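### 4.2 Greifervergleich an weichen Textilien

Eigentlich wollten wir in diesem Abschnitt nur kurz begründen, warum wir beim Plulo-Greifer geblieben sind. Dann hat Fereshteh Mohammadi in der Projektrunde gefragt, ob wir das auch belegen können, und ich musste zugeben: so richtig nicht. Also haben wir im Juli den Aufbau noch einmal umgerüstet und beide Kandidaten gegeneinander antreten lassen, den Parallelgreifer Zevar und die mehrfingrige Hand von Plulo, beide am selben Arm, mit demselben Regler und mit derselben kleinen Kamera am Handgelenk. Das war mehr Arbeit als gedacht (allein das Umverlegen der Kabel hat mich einen Nachmittag und ziemlich viel gute Laune gekostet), aber ich bin froh, dass wir es gemacht haben!

Als Prüflinge dienten sechs Textilien, vom dünnen Geschirrtuch bis zur dicken Fleecedecke. Insgesamt kamen wir auf fast 500 Griffe. Die Auswahl der Greifpunkte stammt aus dem Planer, den Ehsan Azimi für das Vorgängerprojekt Tremenora geschrieben hat; wir haben daran nichts geändert außer der Anfahrhöhe. Bei Zevar musste sie 12 mm niedriger liegen, sonst schlossen sich die Backen regelmäßig über dem Stoff, und wir hatten sehr elegant nach Luft gegriffen.

Am meisten Kopfzerbrechen hat uns der Fleece bereitet. Er ist nachgiebig, er rutscht in sich selbst, und sobald man ihn an einer Stelle rafft, ändert sich die Geometrie überall sonst auch. Für die Bildauswertung heißt das: Die Konturen, auf die sich der Planer beim glatten Tuch stützt, gibt es nach dem Zugreifen schlicht nicht mehr. Was stattdessen bleibt, sind die Falten, und die laufen auf den Griffpunkt zu (Abb. 6). Valentina Riquelme kam auf die Idee, genau diese Richtung als Merkmal zu nehmen, und das hat uns im Auswerteskript gleich mehrere hässliche Sonderfälle erspart.
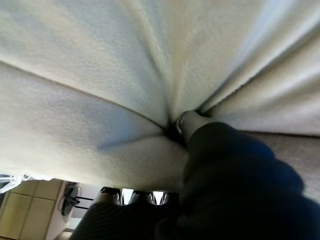
**Abb. 6:** Griff in hellen Fleece, aufgenommen mit der Handgelenkkamera. Die Falten laufen auf die Fingerkuppe zu, die im Stoff steckt.

Warum haben wir die Griffkraft nicht für jeden Stoff einzeln eingestellt? Wir wollten die Greifer vergleichen und keine Parametersätze, deshalb bekam jeder Greifer einen festen Wert, den er über alle sechs Textilien behalten musste.

Mit dieser Vorgabe schneidet Zevar beim Fleece schwach ab: 63 Prozent der Griffe hielten bis zum Ablegen. Beim Plulo-Greifer lag der Anteil deutlich darüber, allerdings mit einer Einschränkung, die ich hier nicht unter den Tisch fallen lassen möchte. Mehrere Finger raffen mehr Stoff, und mehr Stoff verdeckt der Kamera die Sicht. Wo genau der Saum liegt, muss man dann entweder aus früheren Aufnahmen mitnehmen oder nach dem Anheben neu suchen. Wir haben uns für das Neusuchen entschieden, was pro Griff Zeit kostet und mich beim Zuschauen jedes Mal ein bisschen nervös macht.

Noch ein Wort zur Beleuchtung. Heller Fleece und dunkle Greifer vertragen sich in der Belichtung schlecht: Stellt man auf den Stoff ein, versinkt der Greifer im Schatten, stellt man auf den Greifer ein, brennen die Falten aus. Vaughn Ruiz-Ortega hätte gern eine Kamera mit größerem Dynamikumfang gehabt (ich auch, das Budget leider weniger). Für die vorliegende Auswertung haben wir durchgehend auf den Stoff belichtet und die Fingerstellung aus den Gelenkwinkeln übernommen.

Die Regelung lief in beiden Fällen über Parsa, unseren hausinternen Controller, mit unveränderten Verstärkungen. Pouran Jafarzadeh hat im Nachhinein darauf hingewiesen, dass das den leichteren Greifer etwas bevorzugen könnte. Da hat sie wohl recht, und wir prüfen es gerade mit einem Zusatzgewicht am Flansch. Die Ergebnisse der übrigen Textilien, bei denen die beiden Greifer viel enger beieinanderliegen, folgen in Abschnitt 4.3.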